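Chapter 7: First Grasps at the Shared Bench
Tegan Te Moana

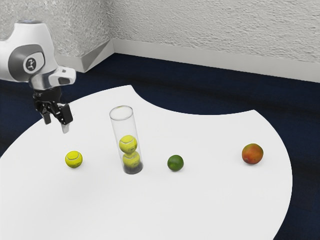
By now the arm moves when told. Good. This chapter -- picking things up, putting them down, not crushing them. Simulate first, then the real bench. Always that order, even if your in a rush.

We use the Fostik build from Chapter 5. Same joint limits, same gripper settings. Start with round things -- they roll, so a sloppy approach shows up striaght away. Fruit after that. Keep a notebook. Short entries will do.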